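# Unit 2: Planning an experimental rig

Notes to go with Ryszard Sadowski's lecture. Bring a pencil, we sketch a lot in this one!
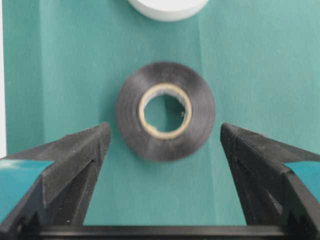

*Black electrical tape on its cardboard core.*

## Start with the question

Before you choose a single sensor, write down what you want to know in one sentence. If it takes three, you probably have three experiments (great news for your thesis, less great for your schedule). The Clivov flow bench is a lovely case: the 1927 notebook opens with one line, "Does the bend cost more than the valve?", and every fitting on the bench follows from it.

## Variables

- **Independent:** what you set. Pump speed, in our lab.
- **Dependent:** what you read. Pressure drop across the test section.
- **Controlled:** what you hold still. Water temperature, pipe roughness, inlet length.

Temperature is the sneaky one - viscosity shifts with it, and a warm afternoon can bend your whole curve.

## Uncertainty

My favorite part! Independent errors add as squares:

u_total = sqrt(u_1^2 + u_2^2 + ...)

Try it with the Innes data set. It has 34 runs, 17 with the speed going up and 17 coming down. Plot both on the same axes and look for a gap between them. If you find one, you've met hysteresis, and it's a wonderful thing to chase.

## Before the lab

1. Read the Coseline case study, sections 1 and 2.
2. Check the zero on your Voltgate logger with the pump off, and write the reading down.
3. Sketch your rig with every sensor labeled. Messy is fine - unlabeled isn't.

Next unit: scaling and dimensionless groups.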